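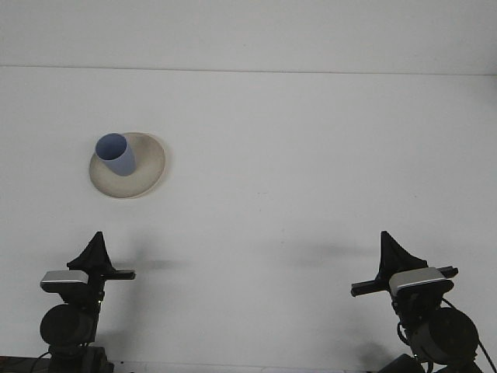 Household Tips: Getting Your Passwords in Order at Home

If your house is anything like ours, the Wi-Fi password lives on the back of a seed packet, the streaming password lives in a teenager's head, and the one for the water company hasn't been seen in years. I put off dealing with it for ages, and when I finally sat down one wet afternoon with a pot of coffee I found we had 241 logins between us (I had guessed maybe forty!). It took a few evenings to sort them out, and I've written down what helped in case you are staring at the same mess.

Start with your email

Everything else hangs off your email account. Anybody who gets into it can ask for a new password at your bank, your pharmacy and that online shop where you once bought curtain rings, so give it a long password you use nowhere else and turn on the second step at sign-in, the one where a code comes up on your phone. Print out the backup codes while you're there. I skipped that part the first time, changed phones in October, and spent a very cross morning on hold.

Make them long and a bit silly

Four or five unrelated words strung together are much easier to type on a TV remote than a jumble of symbols. Pick the words by opening a cookbook or an old novel at random, and leave out pets, birthdays and street names. My sister and I do ours together over the phone, each reading out words for the other to turn down, and we end up laughing so hard we have to begin again. (We each add our own words at the end and keep those to ourselves, of course.)
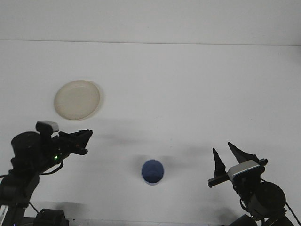

Choose one place to keep them

A password manager is the tidiest answer, and most will fill in the boxes for you. If you really prefer paper, a plain address book works fine at home, with the email in one column and the password in the next. Don't write "PASSWORDS" on the cover, and don't carry it around in your purse. Mine sits in among the recipe binders, between preserves and pies, and you'd have to be awfully fond of chutney to come across it.

Whichever you pick, stick to the one. We had half of ours in a browser and half in a notebook, and they disagreed with each other about nearly everything.

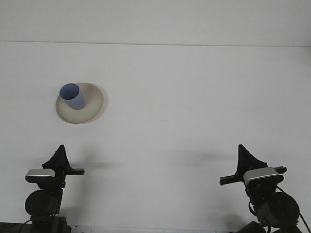 One reader in Tremescombe wrote in to say that her address book worked beautifully until she started crossing things out, and that she now uses pencil and keeps an eraser on a string tied to the spine. I tried it, and I've been a pencil person ever since.

Don't forget the router

The little box in the hallway has two passwords: one for joining the Wi-Fi and another for changing its settings. The second is often still whatever it was when you unpacked it. The sticker underneath usually tells you how to get in. Set up a guest network as well, and let visitors and the smart light bulbs share that one.

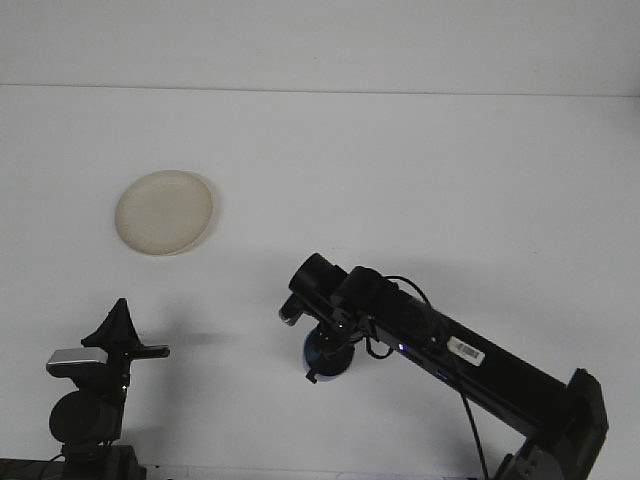

Cream-colored plate on a white tabletop.

Close what you don't use

Once everything is in one list, go through and shut down the old accounts, 9 or so at a sitting. More than that and I get careless and start clicking things I shouldn't. Check for saved cards before you close a shopping account, and download any photos you want to keep. It's slow going, but I do mine with the radio on while the bread is rising, and I'm down to the letter M.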